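How to join a new steel bridge to an old building that moves differently?

Posted by Laimutė Lill
4 September 2026

Hello to all. I work in a small architect's office and we are preparing a covered walkway between two buildings of the Roddale bus station. One building is old, with brick walls that carry the floors. The other is new and has a steel frame. The walkway is at the level of the second floor and it goes over the service road, where the delivery trucks must pass at all hours.

The client does not want columns in the road. Our engineer proposes to fix the walkway firmly to the new building and let it slide on the old one. I understand the principle, but I do not understand how the floor and the roof are made at the sliding end. Where does the gap go? The walkway is 55 m long and the passengers come with suitcases, so I am afraid of a step or a wide metal plate that makes noise.

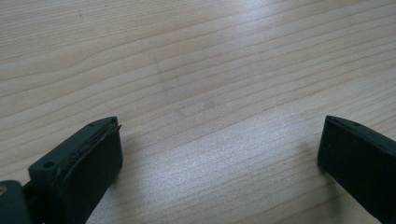
Also I would like to know if the old wall must be made stronger, or if it is better to put a separate support beside it. The drawings of the old part are not complete. We have only the plans from an extension which was later canceled, and they do not show the foundations.

Thank you for any advice, also for small remarks.

Cheuk-hei Lau

Separate support, if there is any place for it. We had the same discussion at the Benico ferry building and lost three months on surveys of the old wall. In the end we put two steel posts right next to the wall, on their own small foundations, and the brick carries nothing at all. The old building and the bridge only meet at a flexible seal.

For the floor, ask for a movement joint with a flush cover and tell the supplier the real movement in both directions. Many people give only the lengthwise number from temperature and forget that the bridge also moves sideways in wind. Then the cover plate begins to rub and after one winter you hear it. Ask also who will clean the joint, as sand from shoes fills it quickly.

The roof is easier. Let the walkway roof go over a raised edge on the old side, with a loose flashing, so that the water is never directed to the joint.

Mei-kuen Liu

just use expansion joint, every airport has it. your engineer should know this

Hoi-yan Chang

I agree with Cheuk-hei about the posts, but please check what is under the road edge before you draw them. At Bristia the drain was exactly where the foundation should be, and it was not on any plan. Dig a trial hole in February or whenever the station is quiet. It costs little compared with a redesign.

One more matter is fire. If the walkway is an escape route for one of the buildings, the joint must keep its fire rating while it moves, and not all products are tested like this. Ask for the test report early. Our first supplier needed a long time to admit that he had none.

About lifting: with the road in use you will probably want to bring the bridge in large pieces at night. Decide this before the steel details are fixed, because the splices will be visible from inside if the walls are glass.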